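What Is a Motherboard?
Titley Kids: How Things Work

A computer is made of many parts, and they all need to talk to each other. The motherboard is the big flat board that joins them together. It is often green. Thin metal lines on the board carry signals from part to part.
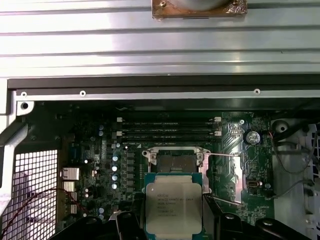 Long black slots hold the memory. Memory is where a computer keeps the things it is working on right now. Small latches at the ends of a slot hold the memory stick still.

The square place with a metal frame is the socket. The processor goes there - it does the computer's thinking. A thin lever helps lock the frame shut.
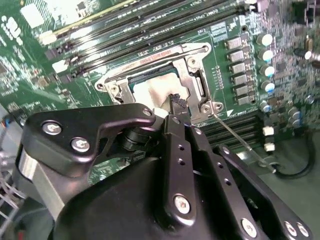

Sockets have many tiny contacts, and they bend or get dirty easily. Keep your fingers off them. Always ask an adult before you open a computer, and make sure it is unplugged.

Words to know
Socket: a place where a part fits in
Port: a place to plug in a cable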